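Newsletter > Siltadlow Supper Club > Notes from the Kitchen

Potluck season is back, and I have opinions

I came home from the September potluck with 5 leftover pasta salads and one fork that wasn't mine. It was a great night! But we had no main dish to speak of, and the line for food went out past the coat rack, so I've been thinking about how to set things up for the next one on 23rd November.

First, the sign-up sheet. It's on the corkboard at Koller Bakery (next to the register, under the lost cat poster) and it has columns this time. Please write down the dish you're bringing. "Something tasty" is lovely but it doesn't help me plan. We've got room for 80 people in the hall, and I'd love to see the mains column fill up before the desserts do, though I know this crowd.

I'm also going to lay out the serving table differently. Plates at the door end, hot food along the wall, and plain black trays side by side for the breads and cold stuff, with a bit of white table showing between them so there's somewhere to put a spoon down. 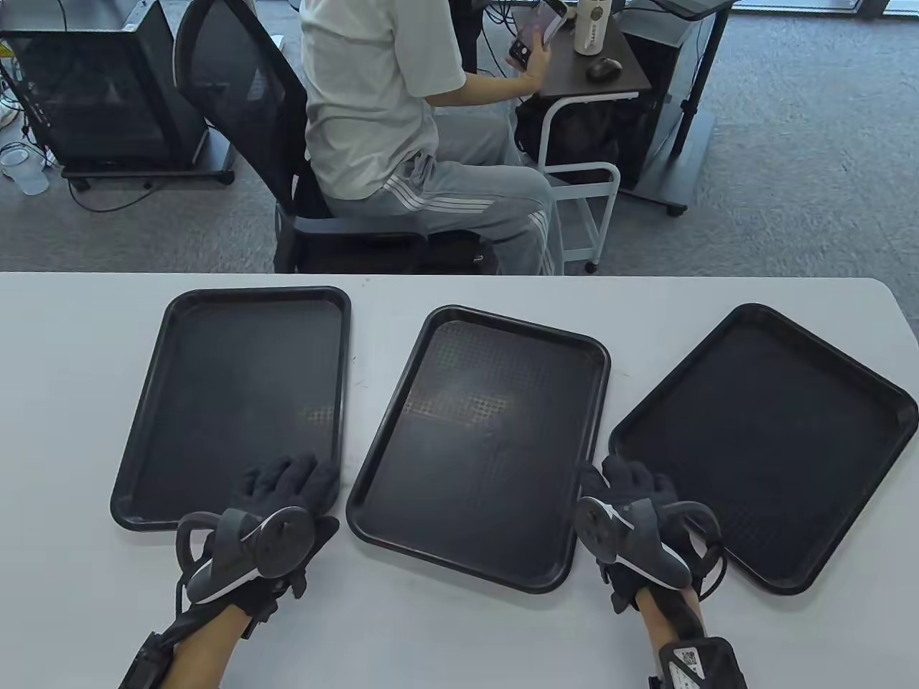 What to bring

Your dish, a serving spoon with your name taped on it, and 2 dollars for the hall fee if you can swing it. If your food needs an oven, come early, as the one in the back takes forever to heat up. I'm making the squash bake again (yes, with the crispy onions), and I'll put the recipe in the next newsletter if I can read my own handwriting.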